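Sorting and Packing Small Snacks into One Box
Student project report, Summont course in household organization
Jun 21, 2024

1. Why I chose this topic

In my dormitory at Trorkirska we often share snacks in the evening. Everybody buys small packets, and after a week they are everywhere: in drawers, in coat pockets, behind the kettle. For my project I wanted to study a very simple task, how to put many small wrapped snacks into one cardboard box so that a person can find the one she wants without emptying it.

I had planned to do this in October with tea and coffee supplies, but those come in boxes of equal size and the problem was too easy. Snacks are more difficult. They are soft, slippery and each one has a different shape.

2. Materials

The materials were an open cardboard box, a mix of single-portion snacks, a table and a tablecloth. The budget was 996 in our local currency and I spent 613 of it, almost all on the snacks. I bought them in two shops, Leite and the smaller Flivulley market near the bus station. The rest of the budget was returned to the course.

The cloth is colorful and has cartoon animals on it. My supervisor suggested a plain white one. I kept the cartoon cloth, but I admit that orange packets are harder to notice on the orange area.

3. Method

First I put the snacks on the table in a loose group, without any order. Then I tried three ways of packing:

First way: take whichever packet is nearest and put it in the box.
Second way: flat packets first, round and twisted ones after.
Third way: sort by color of the wrapper, then pack.

For each way I allowed 600 seconds. I also wrote down every time a packet slid down and had to be placed again. Between the trials everything was returned to the table and mixed by hand.

4. What I observed

The first way was the fastest, but the result was poor. Small packets went to the bottom and disappeared under the bigger ones. The second way took longer at the start -- I had to think about each piece -- but the box stayed tidy and the flaps could be closed. The third way looked very nice and was not practical, as wrappers of the same color often have completely different shapes.

Long packets were the biggest trouble. If they go in first, they lie across the bottom and make a small bridge with empty space under it. It was better to stand them along one side of the box at the end.

Packets with a crimped edge should be held in the middle. When I held them by the edge they turned around and fell back on the table.

5. Pictures from the table

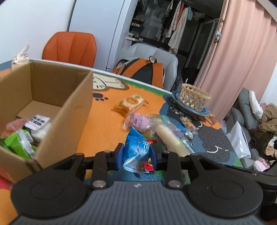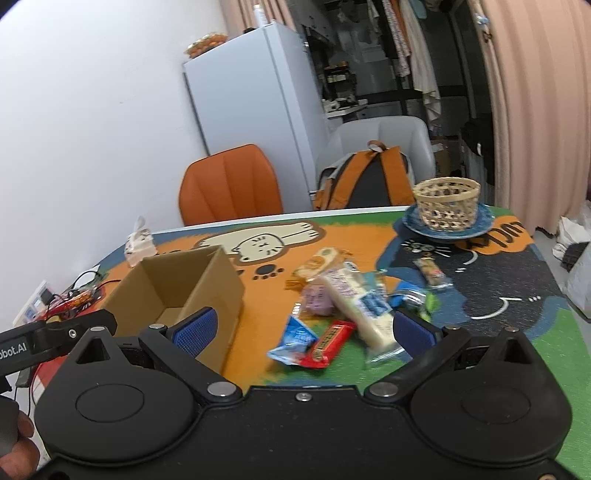
Both show the open box on the cartoon cloth. The shiny blue packet is in the first one, and the long clear one with the blue-and-white label is in the second.

6. Limits and next steps

I used only one box and only one person did the packing, so my results can not be general. The snacks were also quite light, 200 grams was the heaviest group I weighed. With cans or glass jars the order must be different, heavy things at the bottom.

Next I would like to try a divider made from the same cardboard, and ask my neighbors on the floor to find one given snack in the closed box. I have already cut two dividers, but the first one is too high and the flaps do not close over it.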